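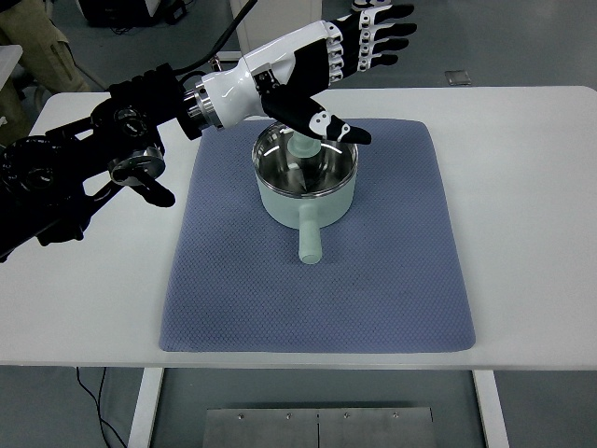 1/ Rewatching Korton from the very beginning, a thread for anyone who has been putting it off

So I finished my second trip through the whole first season on Sunday, and I have more feelings about a police drama than any grown adult should. I'm going to put them all here so my family can have a peaceful dinner for once. Mild spoilers up to episode 13, and I'll warn you before the big one!

2/ If you've never seen it, Korton is the name of the town and also the name of the station, and for the first few episodes everybody says it in a slightly different way (I love this, please don't anybody fix it). You get the day shift, the night shift, and a front desk that sees more drama than the interview rooms do.

3/ People will tell you to skip straight to episode 4. Please don't! I know the first three are slow, and yes, there is a very long storyline about a stolen trailer. But the trailer comes back, and when it did I yelled loud enough to wake the dog.

4/ The Papadakis case is the one everyone remembers, and it's every bit as good as I remembered it. A family bakery burns down, the insurance papers look wrong, and the sergeant who used to buy her breakfast there every morning has to knock on the door. There's a pause on the doorstep that must last half a minute, with no music at all. I had to go make tea afterward.

5/ Small thing I only caught this time around: the patrol car in the chase through Brurona has 3044 on the roof, and it's the same number as the locker that gets broken into near the end of the season. I went back and checked twice. Could be the props folks having fun, could be a clue, and I would dearly love to hear from anyone who knows.

6/ OK, here comes the big spoiler, so scroll past this one if you need to.

The tip line calls were coming from inside the Citon warehouse the whole time! You can hear the loading bell behind the caller's voice in the second episode. I had headphones on this time and nearly fell off the couch.

7/ My one complaint is the finale. It runs about 16 minutes longer than the others and it still rushes the trial, which I'd been looking forward to for weeks. The scene in the parking lot afterward makes up for a lot of it, though, and the desk officer finally gets her promotion.

8/ Season two starts tonight after the dishes are done. If you want to watch along, I'm doing two episodes a night and I'll post my notes under this thread, typos and all. Tell me your favorite episode in the replies, but no season three talk yet, please, I've forgotten most of it and I'd like to keep it that way!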